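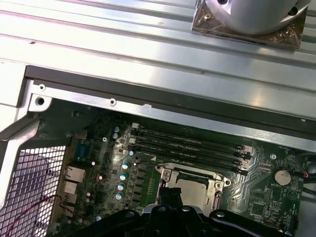

3.2 Technical detail and continuity in the Arnine shared setting

In the previous section we described how new members are admitted to the Arnine writing group and how they receive their first ship posting. We now turn to the technical pages. These pages describe engines, hangars, weapons, crew quarters and repair procedures, and they form the largest part of the Javano archive, where the group stores its reference material. Our question is a narrow one: when a story and a technical page disagree, which of them is changed?

The written rule of the group is simple. A technical page that has been approved is binding, and a story that contradicts it must be corrected before it enters the archive. In practice we found that the rule is followed strictly for weapons and for travel times, and quite loosely for everything else. Travel times matter because several authors write at once, and if the carrier Zwane reaches a station too early, the plot of another author may become impossible. Weapons matter for a similar reason. The number of beds in a medical bay, in contrast, can change between two chapters of the same story and the readers do not complain.

We read all revisions of 16 technical pages, together with the discussion attached to each. The pages were chosen so that every department of the Zwane was represented by at least one. For each revision we noted who proposed it, whether a story was named as the reason, and how long the discussion remained open. Spelling corrections were left out. The coding was done twice, with a pause of several weeks between the two rounds, and the cases where our decisions differed were discussed until we agreed.

Three patterns appear in the material. In the first, which we call repair, an author finds a conflict and asks for the smallest possible change on the technical page. The page on the Plinby drive is a good case. Originally it stated that the drive needs a full day to cool after a jump. A popular story had the ship jump again in the same evening, and the page now contains a sentence on emergency cooling, with a serious risk of damage to the coils. The story itself stayed as it was, against the written rule. Later authors have used the risk of damage as a plot element in its own right.

In the second pattern, expansion, there is no conflict at all. A member simply likes to write technical text. Such pages can grow to more than 1,000 words on a single subject, such as the deck plating or the landing signals, and most of this text is never mentioned in a story. Some members see it as clutter. Others say that they read these pages before writing, even if they use nothing from them, because it helps them to imagine the ship. The vocabulary is often taken from ordinary industrial hardware: ribs, rails, mounting plates, housings. Figure 3 shows a ridged silver panel and a large cylinder seated on a square bronze-brown plate. Descriptions on the archive pages usually give a material and a function for each part, although the function is sometimes added many revisions after the part was introduced.

The third pattern is retreat. After a long disagreement the detail is removed and the page becomes less exact than before. The size of the fighter wing was treated in this manner. Earlier versions gave exact numbers for each squadron, but losses in battle were counted differently by different authors, and the current page says only that the wing is "at reduced strength". This solution seems to be popular with experienced members – they have seen the same argument before – and less popular with new ones, who want to know how many pilots they may place in the ready room.

It should be noted that the patterns are not evenly spread over the life of a page. Expansion is typical for the first months, and repair follows once stories begin to refer to the page. Retreat was found only on pages that had been disputed more than once. We can not say whether the same order would hold in groups with a stronger editor. In Arnine the editor's role rotates every July, and we observed that a new editor often reopens questions which the former one had closed.

One limitation concerns the discussions themselves. Many conflicts are settled in private messages, to which we had no access, and the public page then shows a short note such as "fixed as agreed". We counted these notes as repair when the revision was small and left them uncoded in other cases. It is therefore likely that retreat is underrepresented in our material.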